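Vulmont Portfolio Tracker: User Guide
Section 4. Setting up your first watchlist and price alerts

Last revised 14 Sep 2024 by Maja Sowa

By now you should have the program installed and your price data coming in, and if you worked through Section 3 with a cup of tea and a bit of patience, the little light beside the word Feed will be green. If it's still amber, go back and finish that part first, as nothing in this section will work properly without prices to look at.

A watchlist is simply a list of shares and funds you want to keep an eye on. You don't have to own any of them. Plenty of people keep one list for what they hold and another for what they are only thinking about, and I'd gently suggest you do the same from the start. Untangling them later is a dull way to spend an evening (I speak from experience).

Before you begin

You will need the ticker or the full name of each company or fund, and the currency you want to see prices in. For the practice list in this guide we use two made-to-measure entries that come loaded with the program, Wolutside and Drundden. They behave like ordinary shares but their prices are stored on your own computer, so you can poke at them as much as you like.

4.1 Creating the list

1. Open the Lists menu at the top of the window and choose New Watchlist.

2. Type a name. Keep it short, because long names are trimmed in the side panel and you may end up with two that look the same.

3. Choose your currency from the drop-down box. This sets how prices are shown on screen and has no effect on anything you hold with your broker.

4. Click Create. An empty list will open in the main part of the window.

5. In the Add box, start typing Wolutside. Pick it from the suggestions once it comes up, then do the same for Drundden.

6. Press Save. The two rows should fill with prices within a few moments.

Note: the same share is often traded on more than one exchange, and the suggestions will show all of them. Look at the exchange code in the right-hand column before you choose. It's a very easy thing to get wrong — a share quoted in pence next to one quoted in euros can give you quite a fright when you look at your totals.
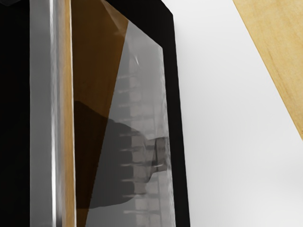 Can I put the same share on more than one list?

Each share can sit on as many lists as you like, and its price history is stored only once, so it won't slow anything down. Alerts belong to the list they were made on. If you delete a list, its alerts go with it, but the share and its alerts on your other lists stay put.

4.2 Choosing your columns

The list opens with four columns: name, last price, change on the day, and change on the year. That is enough for most people, though you may want to see a little more once you've settled in.

1. Right-click any column heading and choose Edit Columns.

2. Tick the ones you want. Dividend yield and distance from high are the two I'm asked about most often.

3. Drag the headings left or right until the order suits you.

4. Click Apply to All Lists if you'd like the same layout everywhere. Otherwise click Apply and only this list will change.

Distance from high tells you how far the last price is below the highest closing price in the period you have chosen. The period is set to 90 trading days when you first install the program, and you can alter it under Settings, then Periods. Please bear in mind that these are trading days and so leave out weekends and market holidays, which means the window reaches back further on the calendar than you might expect.

Note: a share that has only recently been listed may not have enough history to fill the period. The program will show a dash in the column until it does.
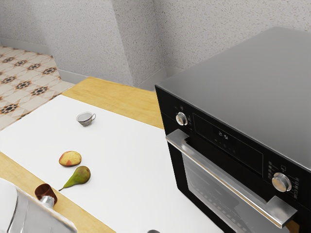 Once the columns are as you like them, save the layout under its own name by choosing Save Layout from the same menu. Layouts are kept separately from lists, so you can try a busy one and a plain one and switch between them with the small arrow at the bottom of the window. If you share the computer with someone else in the house, each of you can have your own, and neither will disturb the other's.

4.3 Adding a price alert

An alert is a message that appears when a price crosses a line you have drawn. It doesn't buy or sell anything.

1. Click once on the row for Drundden so that it is highlighted.

2. Choose Alerts, then New Price Alert.

3. Choose Falls Below or Rises Above. For practice, choose Falls Below.

4. Type 74 in the Price box.

5. Under Check Against, choose Closing Price or Live Price. Closing Price is calmer and is what I use for nearly everything. Live Price will catch a dip in the middle of the day, including the sort that has gone again by the time you've found your glasses.

6. Choose how you want to be told: on screen, by email, or both.

7. Click Save and Test. A sample message will be sent straight away.

If the sample email doesn't arrive, look in your junk folder before changing any settings. Most of the letters we get at the Wieczorek help desk on this subject are solved in exactly that way.

Caution: alerts are only checked while the program is running. If your computer is switched off over the Christmas break and you come back to it in January, the program will catch up on closing prices, but it can't go back and check live ones.

Caution: do not treat an alert as a stop-loss order. A stop-loss is an instruction held by your broker and has to be arranged with them.

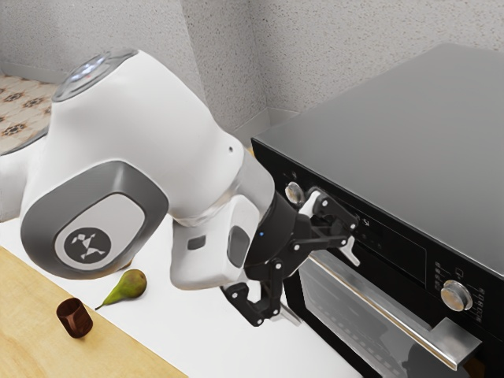
4.4 Alerts on a moving average

Some readers like to be told when a share closes above or below its own recent average. The steps are much the same as before, with one extra box to fill in.

1. Highlight the row and choose Alerts, then New Average Alert.

2. Type the number of days. If you have no firm view, leave it at 21, which covers a month of trading or thereabouts.

3. Choose Simple or Weighted. A weighted average pays more attention to the latest prices and will turn sooner.

4. Set Repeat to Once. You can change this later — but a share that hovers close to its average can send you a message every single day, and it does become tiresome.

5. Click Save.

Note: the program keeps a log of up to 3,000 alerts. When the log is full, the oldest entries are removed to make room. To keep a copy, choose Alerts, then Export Log, and save the file wherever you store your other papers.

4.5 Clearing the practice entries

When you're comfortable with all this, highlight Wolutside and Drundden in turn and press Delete. You will be asked whether to remove their alerts too, and you should answer Yes. Your new layout will be kept, ready for the holdings you enter in Section 5.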